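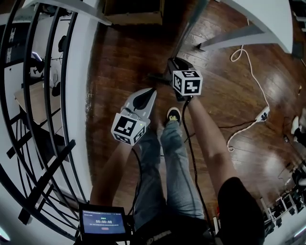
*Floor end, dark boards, from where I sit.*

**Granny flat on a 600 m² block – council says one thing, builder says another**

**emiko_o** wrote:

We want to put a secondary dwelling behind our house for my son, who is 22 and can't find a rental on an apprentice wage. The block is 600 square metres with a side access wide enough for a ute. The floor is glossy dark timber plank and we'd like the same finish out the back if the money stretches.

The builder (Staltura, they do the flat-pack studios) says it can go through as complying development with a private certifier. The woman on the council counter said we'd need a full DA because of the sewer line across the rear corner. Has anyone been through this with a sewer line involved? I don't want to sign the contract and then be stuck waiting until November.

Emiko Oshima

---

**sudheer_v** wrote:

Get the sewer diagram before you do anything else. Your builder should have asked for it already. If the slab is inside the zone of influence you'll need piers or concrete encasement, and that's a separate approval from the water authority. It doesn't automatically push you into a DA though. We had a line 1.2 metres off our slab and still went through a certifier.

---

**Tak_Uchida** wrote:

> It doesn't automatically push you into a DA though

Depends on the council and what else is on the title. Ours had a drainage easement as well as the sewer and the certifier wouldn't touch it. Full DA, neighbours notified, one objection about a window. Check the title for easements, Emiko. The counter staff may have been looking at that and calling it a sewer line.

---

**emiko_o** wrote:

Diagram ordered last night. I'll dig out the title as well. The builder has quoted $1,919 for "site investigation" and I can't tell what is in it.

---

**sudheer_v** wrote:

That should be a soil test, a contour survey and a peg-out of the sewer at least. Ask for it itemised. If it's only the soil test you're paying too much.

---

**ayanda.m** wrote:

I'm going to disagree with the whole idea, sorry. We built one for my mother-in-law in Ekunitz and I wouldn't do it again on a block that size. By the time you've got the setbacks, the path, the clothesline and somewhere for the bins, there's no yard. Have you priced converting the garage? Ours had a slab and power already. We'd have saved a lot of money if we'd looked at it properly.

---

**Tak_Uchida** wrote:

Garage conversions aren't cheap once you do them legally. Ceiling height is the usual problem, then damp-proofing under the old slab. A mate got his priced and it was only slightly less than a new studio, and he'd have lost the parking.

---

**ayanda.m** wrote:

Your mate's garage isn't everybody's garage. Mine is 2.7 to the underside of the joists. She should at least measure it.

---

**sachiko_chiba** wrote:

Whichever way you go, budget for the connections. Nobody quoted ours up front. Trenching for power and water plus the switchboard upgrade came to $3,323, and the old fuse box had to go before the sparky would connect anything. We used an Eneck heat pump unit for the hot water – fits under the eave and doesn't take up cupboard space.

Also think about where the door faces. Ours opens towards the main house kitchen and my daughter put a blind up in the first week. I'd turn it to the side fence if I had the chance.

---

**emiko_o** wrote:

Garage is fibro and leans, so I think that rules it out, Ayanda, but I take the point on the yard. Good tip about the door. The Staltura plan has it facing us with a sliding panel.

Has anyone dealt with Sugawara? They're the other mob who quoted. Dearer, but the connections are included.

---

**sudheer_v** wrote:

Sugawara did my neighbour's. Finished 6 weeks late, decent job on the framing, had to come back twice for the shower waste. Read the exclusions page. "Connections included" usually has a distance limit, so measure from your meter box to the slab.

---

**Tak_Uchida** wrote:

And don't pay a deposit until the certifier has said yes in writing. Builder's word isn't enough.

---

**emiko_o** wrote:

Sewer diagram came back, 3rd June on the stamp. The line is further into the corner than council thought, but there is an easement on the title, two metres along the back fence. Takumi was right. I've sent both to a certifier and asked whether moving the slab forward gets us clear of it. Will post when I hear.

---

**ayanda.m** wrote:

Moving it forward is your yard gone.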